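Orimico Publishes First Findings on Machine Handling of Everyday Kitchen Chores

Household study finds steady progress on simple pick-up tasks and a long road ahead for mixed utensils

SADENAU, July. Orimico, the home automation research company, today released the first findings of its Wysocka program, a study of whether machines are ready to take over small, repeated chores in ordinary homes. The report covers 14 household tasks, among them sorting utensils, folding hand towels, clearing a table and putting groceries away.

Of the 14 tasks, the company rates five as suitable for supervised trials in homes. Seven are rated as possible only under controlled conditions, with objects set out in advance. The remaining two, folding fitted sheets and washing glassware by hand, are described in the report as beyond the reach of current equipment.

Sorting utensils was placed in the middle group. Spoons and chopsticks are light, narrow and often stored so that they touch or cross. A person reaching into a full holder adjusts the grip without thinking about it. A machine must decide which item it is touching, where that item ends and how hard to press, and must then lift it out without bringing its neighbors along.

The Wysocka program carries out its work in furnished kitchens as well as in the company's laboratory in Sadenau. Orimico considers this necessary for a fair result. Patterned tablecloths, daylight from a window and see-through plastic all make it harder for a vision system to find the edges of an object, and all of them are common in the homes where such machines would be used. 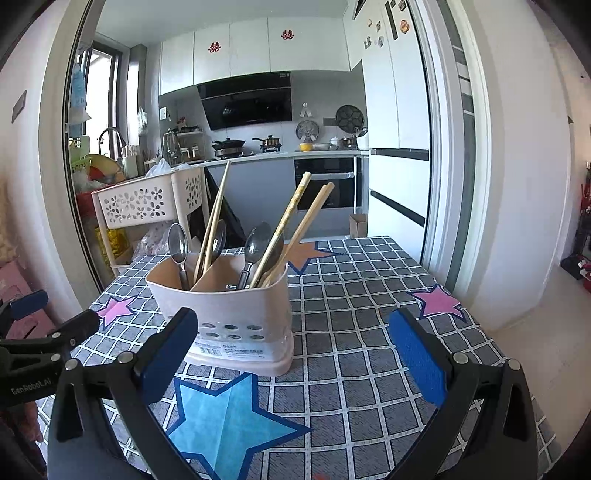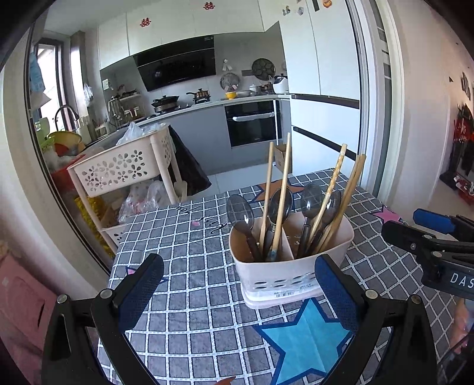 Utensil handling on a checked tablecloth. First picture: metal spoons and wooden chopsticks in a pale pink holder. Second picture: plastic spoons and wooden chopsticks in a white holder.

According to the report, the choice of utensil affects results more than the choice of holder. Metal spoons reflect light and can slide between smooth gripping surfaces. Translucent plastic spoons are easier to hold but harder to detect. Chopsticks present a separate problem, as the task calls for matching a pair as well as removing a single stick.

"The question we are asked most often is when a machine will be able to do the dishes," the company said in a statement. "Our findings support a careful answer. Single steps of that job can now be performed well. The whole job, in a kitchen the machine has not seen before, cannot yet be performed to a standard that a household would accept."

The report also advises manufacturers against quoting laboratory results in consumer advertising unless the test conditions are stated alongside them.

In the next stage of the program, Orimico will extend the study to shop-floor chores, including shelf restocking and the sorting of returned goods. Test procedures for that stage are being prepared with Gokier, a supplier of retail fittings. Both companies will publish their methods before testing begins.

The full report, including task definitions and scoring rules, is available on request from the Orimico press office.

About Orimico
Orimico studies and develops automation for homes and small businesses. The company is based in Sadenau and operates the Wysocka program as a long-term study of machine performance in everyday settings.

Press contact
Orimico Press Office, Sadenau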